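How to Pack a Gift Tote So Nothing Gets Crushed

I give a lot of presents in tote bags. Wrapping paper and I have never gotten along, and a good burlap tote gets used again for groceries or the library, so the bag ends up being half the gift. The trouble is that most people drop everything in the top and carry it out to the car, and by the time it gets where it's going the book has a bent corner and the chips are crumbs. My way takes a few minutes and it works for birthdays too, but I do most of mine in December.

What you need

A burlap or jute tote with a flat bottom (mine is the medium one from Urketti, but any brand will do)
Something flat for the base, like a card or a thin gift box
A book
A light snack in a bag
A sheet or two of tissue, if you like tissue

Step 1. Get everything out where you can reach it

Clear off a table and wipe it down. Burlap sheds like a cat, and you'll want a light surface so you can see the fuzz and sweep it up afterward. Put out everything that's going in before you pack a single thing!
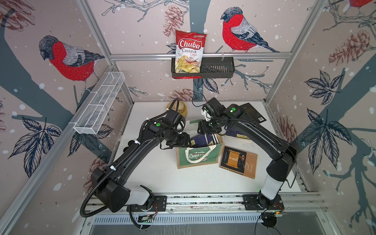

Snacks are where I used to go wrong. I'd toss them in early because they were the first thing I'd bought, and then everything else landed on top. Now they wait off to the side until the very end, standing up the way that bag of Chuba cassava chips is in the black basket, and they don't get handled until the heavy stuff has settled. Any rack or bin will do - just keep them off the table so you aren't leaning an elbow on them.

Step 2. Lay the flat piece down first

Pull the tote open as wide as it goes and push the corners out with your fingers. Then lay the card or box flat on the bottom, right up against the back wall. It gives a floppy bag some shape. I like the printed side up, so whoever gets it sees the greeting when they reach the bottom. 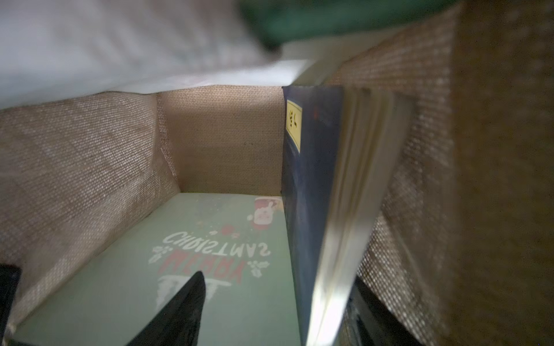 Zuvari Home & Gift, Issue 97, page 24

Next comes the book. Stand it on its edge along one side, with the cover facing in toward the middle. A dark navy hardcover against all that tan looks pretty sharp, I think, and standing it up leaves most of the floor clear. If yours is tall enough to poke out of the top, turn it on its long side. Don't force it down, or you'll scuff the spine on the weave (burlap is rougher than it looks).

Step 3. Check the paperbacks

Paperbacks are fussier. They like to slump over and the covers want to curl, especially with nothing next to them for support. If yours is leaning, slide a folded piece of tissue in beside it or move the snack over to that side. Check that the handle isn't folded down into the bag, too, and pick off any stray threads before they wrap themselves around the book.

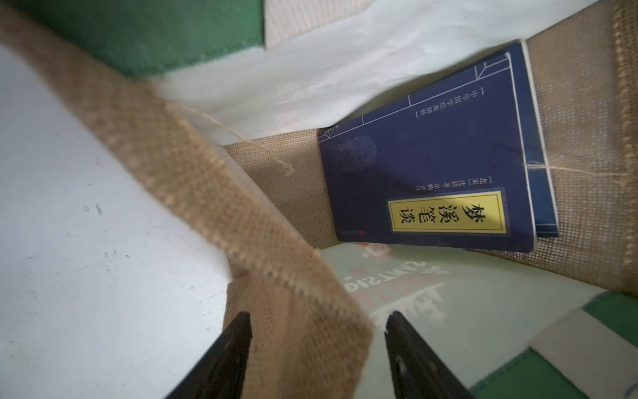 Step 4. Add the snack and close it up

Set the chips in last, upright, with the top of the bag a little below the rim. Tuck tissue in any gap where things slide. Pick the tote up by both handles and give it a gentle swing over the table. If you hear a thump, something needs more padding.

I tie the handles together with a bit of jute string. Drokholm sells it in 100-foot rolls, and one roll has lasted me since last September. Trim the ends short, shake the fuzz off the outside, and put the bag by the door where you won't forget it.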